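The planner on the two-arm setup had been failing near the middle of the table, and I spent most of October blaming the wrong module. With the grippers far apart it returned a path quickly. Once they came within a few centimeters of each other, it either timed out or sent one elbow on a long detour.

My first guess was the collision meshes. Wulan Ngui had padded the finger links in Wuisan, our scene package, and the padding was generous. I cut it down and replayed 1,138 logged queries. Timeouts fell from 197 to 584 divided by 4, so 146. Better, but not a fix. 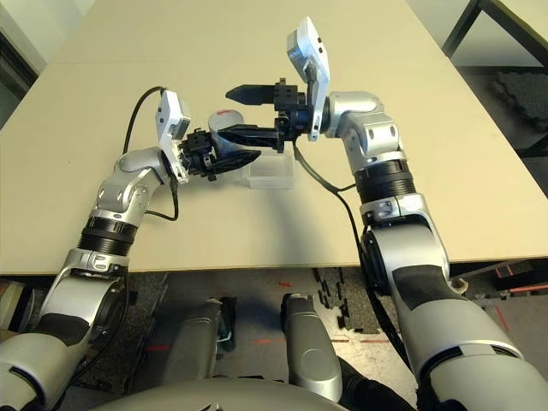 The larger problem was the attached-object state. When one arm takes a part from the other, Wuisan has to move that part from one kinematic chain to the other and update the allowed-collision matrix in the same tick. We did it in two calls. Between them the part belonged to neither arm, and any query landing in that gap saw it as a fixed obstacle sitting inside the fingers.

Liên Lương found it by diffing scene snapshots. I had been staring at sampler settings.

The two calls are now one transaction, and the planner holds a read lock on the scene until its start state is validated. Cable clearance is still a hand-tuned cost on wrist rotation, with no model behind it. I'd like to replace that with a swept volume, but the checker is already the slowest part of the loop.

The patch is on the Allier branch. Rebase before you pull; I renamed the lock.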